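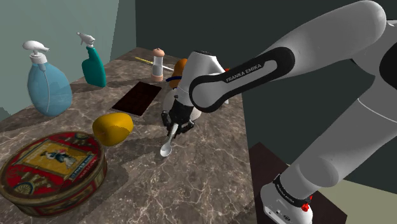 仿真数据采集记录,五月,下午

今天继续做勺子的任务。项目内部名字还是 Kivi,台面场景用 Plollanden 那一套(大理石台面,绿色系的墙)。遥操作是我,Ramil Aquino 在旁边检查回放。我的中文记录可能有些地方不太顺,请同事们看到不清楚的地方直接在后面加批注。

任务的文字指令统一写成“拿起银色勺子”。以前有三种写法混在一起:“抓勺子”、“取勺”、“把勺子拿起来”。我认为写法多一点对语言部分有好处,但是应该由脚本后面统一替换,不应该由操作的人随手写。所以从今天开始,采集时只用一种。

设置

机械臂:Franka,仿真模型,平行夹爪,默认参数没有改。
每条示范上限:90 秒,超过就自动截断并标为失败。
今天计划:30 条。
台面物体:每条开始前随机摆放,干扰物从物体库里抽取。勺子每条都必须有。
存储:写到 Wivero 服务器,文件夹名用任务名加编号,今天从 3058 开始。

关于干扰物,我和 Ramil 讨论了比较长的时间。他的意见是干扰物应该和勺子完全不同,比如喷雾瓶、巧克力、柠檬,这样模型先学会动作本身。我的意见是必须也有相似的物体,尤其是叉子。叉子和勺子都是银色,长度接近,反光也接近,如果训练集里从来没有叉子,模型很可能只学到“抓那个亮的、长的东西”。最后我们决定两种场景都采,在元数据里用一个字段区分(similar 为真或者假),以后训练时可以自己选比例。

抓取姿势

勺子平放时很薄,夹爪要下得很低,手指尖容易碰到台面。仿真里碰到台面不会坏,但是接触力会突然变大,轨迹上出现一个小的跳动。我先前觉得这个没有关系,Ramil 给我看了曲线,跳动的地方手腕角度也跟着抖,这样的示范拿去训练不好。

现在的做法写在下面,请其他操作的人也照这样做:

1. 先在勺柄上方停一下,把夹爪转到和勺柄垂直,再往下走。不要一边下降一边转。

2. 下降的最后一段用慢速档。

3. 夹住以后竖直抬起,先不要横向移动。勺子在手指之间有时会转,勺头往下垂。垂下来也算成功,只要没有掉。但是要在备注里写“下垂”,因为以后做放置任务时这个状态不一样。

4. 抬到规定高度以后,保持不动直到程序提示结束。

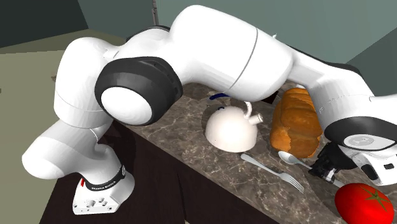 有叉子的场景

这一类比较难操作,主要是视角的问题。上臂从水壶和面包上方跨过去的时候,从侧面的相机看,水壶的提手有一部分被挡住。勺子和叉子在前面,还看得清楚。可是如果随机摆放把勺子放到水壶后面,侧面相机就几乎没有用,只能依靠手腕相机。我建议保留这样的样本,但是数量要控制,并且在元数据里标出来。Ramil 同意保留,但他希望先看一看标注的结果再决定数量。

另外一个问题:叉子和勺子离得近时,夹爪张开的宽度很重要。张到最大,手指会先碰到叉子,把它推走。我试了张开一半,好很多。不过张开一半的时候,位置要对得更准,操作的时间变长,有两条因为超时作废了。我没有改时间上限,因为改了以后和前面的数据不一致。

番茄也要说一下。它的碰撞模型比看到的形状大一点,手从它旁边经过时,明明看起来没有碰到,它却滚了。我已经在 Makura 里提交了问题,附上了回放。修好之前,番茄如果离勺子太近就重新随机一次,不要硬做。

结果

计划的 30 条没有完成,可用的是 16 条,其余的有超时的、有碰到叉子的,还有勺子抬起以后掉下去的。掉下去的那些我没有删除,移到了 failed 文件夹,Ramil 想用它们做成功检测器的负样本。

可用的示范里面,没有叉子的多,有叉子的少,这个比例不理想。下一次应该先做有叉子的,人还不累的时候手比较稳。

回放检查时还发现,有一条示范的夹爪开合信号比画面晚了一点。其他的没有这个现象。我怀疑是那时候服务器正在写上一条的文件,两件事情抢资源。现在每条结束以后等写入完成的提示出来,再按开始。

待办

给元数据加“下垂”字段,不要再写在自由备注里,不然以后要用文字搜索,很麻烦。
确认手腕相机的曝光。勺头的反光在某些角度全是白的,看不出边缘。
把慢速档的速度写进操作说明,现在只有我和 Ramil 知道数值。
问一下 Makura 那边番茄的碰撞模型什么时候能换,顺便检查面包的。
放置任务(勺子放进杯子)先不开始,等抓取的数据够了再说。

Ramil 的批注:第 3 点,“下垂”最好分轻和重两种,我回放时看到差别很大。角度的界限我来定。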